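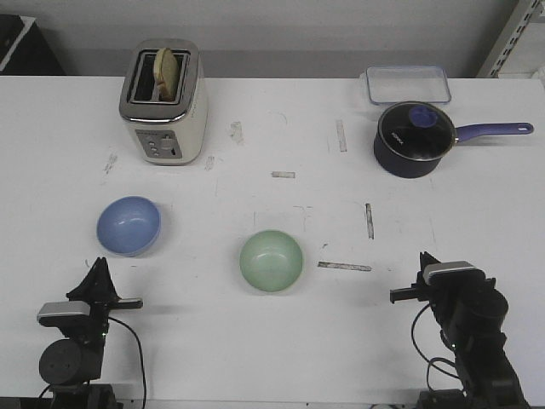
Figure 1. Two-slot toaster and lidded saucepan on a white tabletop.

Unit 4 – Heat transfer in small appliances
Course notes, Omar Tarawneh

Scope. This unit covers conduction, convection and radiation as they apply to household heating devices. Steady-state conduction through flat walls was covered in Unit 3 and is assumed. Bring the Unit 3 tables to the problem session.

4.1 Radiation from a heated wire

A toaster element is a resistance wire, usually a nickel-chromium alloy, wound on an insulating support. At operating temperature the wire glows dull orange. For the worked problems, take the wire surface temperature as 600 °C.

Net radiated power from a small surface to large surroundings:

P = e s A (T1^4 – T2^4)

where e is the emissivity, s is the Stefan-Boltzmann constant, A is the radiating area and both temperatures are in kelvins. The most common error in the problem sets is leaving temperatures in Celsius. A surface at 600 °C is at 873 K.

Because the temperature enters to the fourth power, a small drop in supply voltage has a visible effect on browning time. Students who want to check this should work problem 11 before problem 12.

4.2 Browning

Bread does not brown appreciably until its surface is nearly dry. While water remains at the surface, most of the incoming energy goes into evaporation and the surface stays close to 100 °C. Once the outer layer dries, its temperature climbs quickly and the Maillard reactions proceed at a useful rate. The crumb behind it stays moist, since the dry layer conducts poorly.

Two consequences follow. Stale bread browns sooner than fresh bread of the same thickness. A second cycle started right after the first also runs fast – the housing and the surface are already warm, and a simple timer does not correct for this.

4.3 Pans and lids

For a covered pan, the lid suppresses evaporation, the largest single loss from hot water in an open vessel. Losses through the side wall and the lid itself remain. Treat them as natural convection plus radiation to the room.

Handles are analyzed as fins. A long handle of low conductivity reaches nearly room temperature well before its free end. The fin equation from the Ciddale reader applies with the tip taken as insulated.

4.4 Problems

Problem 9. A wire has a radiating area of 36 square centimeters and an emissivity of 0.8. Find the net power radiated to a room at 20 °C. Use the temperature from 4.1.

Problem 10. Repeat with the emissivity reduced to 0.6. State which quantities are unchanged.

Problem 11. Supply voltage falls by 5 percent. Assuming constant resistance and radiation as the only loss, estimate the new wire temperature.

Problem 12. Water in a covered pan cools from 80 °C to 44 °C in a room at 20 °C. Sketch the cooling curve and mark where Newton's law is least accurate.

Show units at every step. Answers without units receive half credit.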